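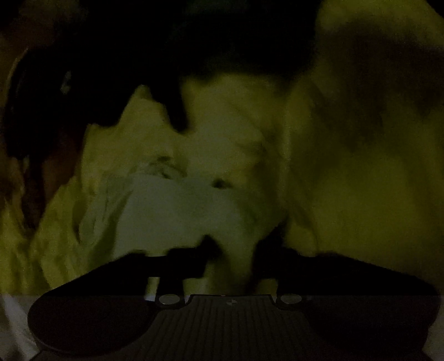 Print this entry | E-mail this entry
5 minute read

Bedding again today, and I am writing this before I take my shoes off because if I sit down properly I won't do it. The job is still the same: hold the gripper, reach in, take hold of the cloth, move it, let go, stop the recording, start again. I have been on the Stonari task list since February and I thought fabric would get easier. Mugs got easier. With cloth the hard part is picking where to grab. This morning it was all bunched up in folds, yellow-green in that light, and with the fingers open over it I had a dozen creases in front of me and no reason to choose one over another. If I can't say why I picked a fold, I don't see how the robot is going to learn it from me.

Yaqin Yu says that isn't my problem. Her view is that I should do it the way I would at home and do it cleanly, and the training takes care of the rest. She has done this longer than I have, so I mostly believe her. She did correct my hands before lunch. I was closing too early, while the fingers were still traveling, and she said the open fingers should reach the cloth first, then a short wait, then close. I had been shown that on my first day and let it slide.

I did 20 good ones in the morning by her method. The wait feels silly when you are doing it. By the time I got to the last few I had stopped noticing it.

Roy Horrocks called while I was resetting. He wants the Bakden set finished before we go back to kitchen things, and he wants the light kept low for it. I asked if low meant as low as we have it now and he said yes, leave it. I don't love it. My eyes were tired by three. He also said 8 of my recordings from last time were thrown out for speed. I asked which ones and he didn't have the list with him. I would have liked the list.

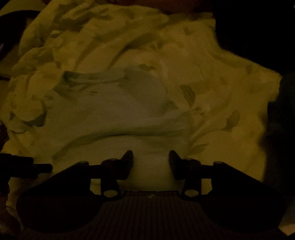 After that I slowed down on purpose. I counted in my head on the way in and on the way out. It helps with the wrist too, because the gripper is wide and when I hurry I turn it at the end without meaning to, and one side drags on the cloth. Going straight in is better. My forearm still hurts on the outside. I put the heat pad on it last night and it did some good, so I will do that again.

Ate at my bag instead of going out. Cheese sandwich, an apple, the rest of the crackers. Yaqin had soup.

We talked about the other way of doing it. At Salminen, where she was before, they worked the arm by remote control from a desk and watched it on a monitor. She said the arm lagged a little behind your hand and you learned to move as if you were half asleep. She could do three or four hours of that without any pain, but she never got a feel for the cloth. With the gripper in your own hand you feel it catch. I can tell when I have one layer and when I have two, and I can tell when it is about to slip. I asked her whether any of that gets into the recording, the feeling part, and she said no, only what the camera has and where the hand went. So I am using something to do the job that the robot won't have. I have been thinking about that all evening. Maybe it shows in how I move. If I feel it slipping I stop and go lower, and the stop and the going lower are both in there.
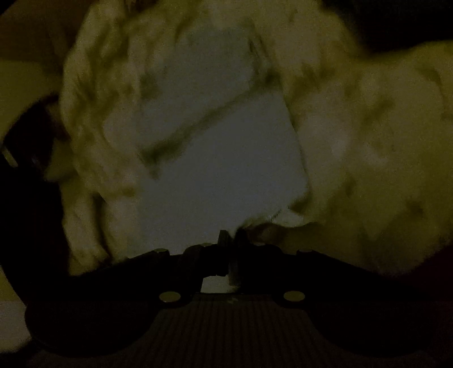 The afternoon was slower. I lost one stretch to a full memory card, which was my fault, I had not cleared it. Yaqin had a spare. Then I had a run where I kept pinching too little and coming away with nothing. Roy's rule is that a miss stays in if you recover from it in the same take, and gets marked bad if you don't. I recovered on most. I marked 5 bad and wrote the reason next to each one, so that if he asks I have my own list.

Prirosus sent the new schedule. Three more sessions on bedding, then towels. Towels should be all right. They are smaller and you can see the edges. I still have to tell them about the dentist.

Home by six. Made the bed, which I had left undone, and caught myself reaching for the corner of the blanket with two fingers and waiting before I closed them.

Things for tomorrow: clear the card, bring the wrist wrap, ask Roy again for the list of the 8. Call Mom before nine. Buy bread.

Print this entry | E-mail this entry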